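I finally got going on the big paper sort in November, and I have to tell you, I am completely sold on zipper pouches! For years my papers lived in two shoeboxes under the bed - warranties, old letters, recipes my aunt Josiane Gautier typed up for me, the rental agreement from Perrin, all of it in one glorious heap. Finding anything took a whole evening and usually a snack.

My friend Thierry was the one who got me started. He keeps a pouch for every part of his life and can put his hands on a receipt in seconds, and I was so jealous that I went home and tipped both boxes out on the table. I had nearly 1000 sheets in there (I counted, I had to know!). A lot of it went straight to recycling, and what was left got sorted by how often I reach for it.
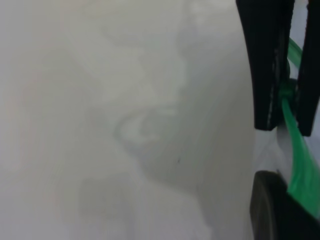
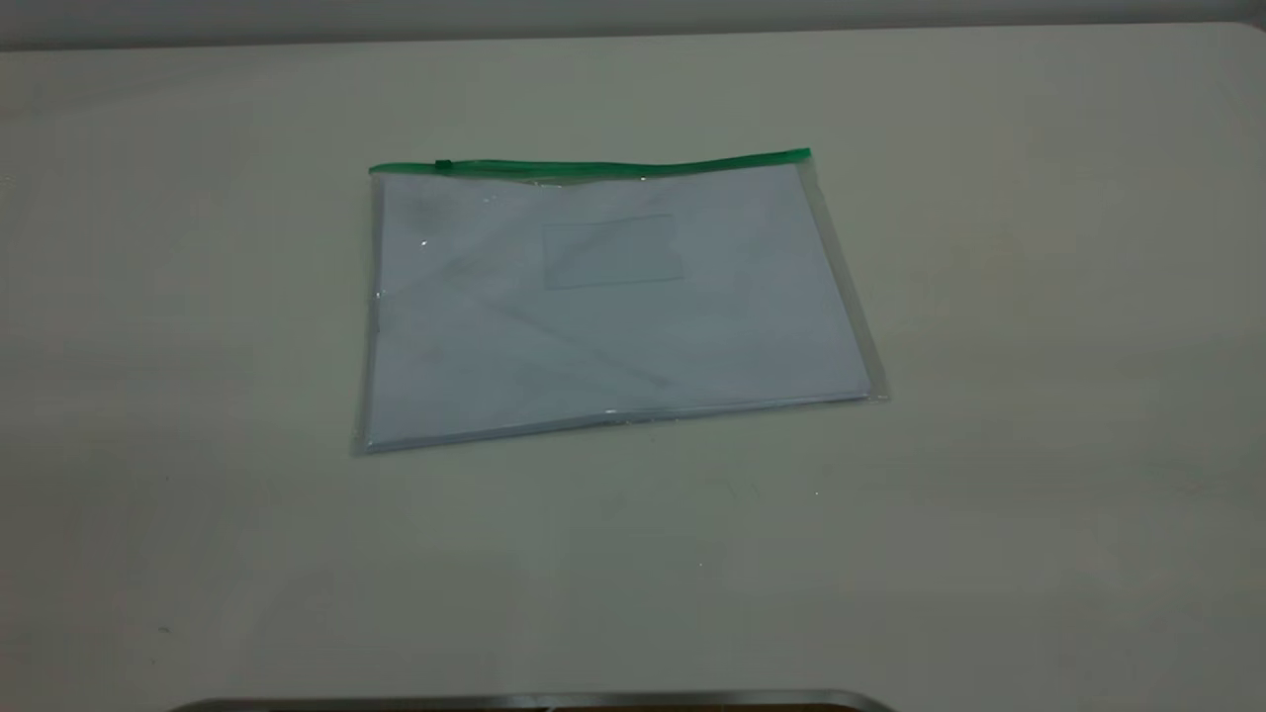 My one rule so far is that a pouch has to close without a fight. If I'm tugging at the zipper, it's time to start another one or be a bit braver about what I keep. Next up are the letters, which I've been saving for a rainy afternoon with a big pot of tea - I already know I'm going to read every single one before it gets put away.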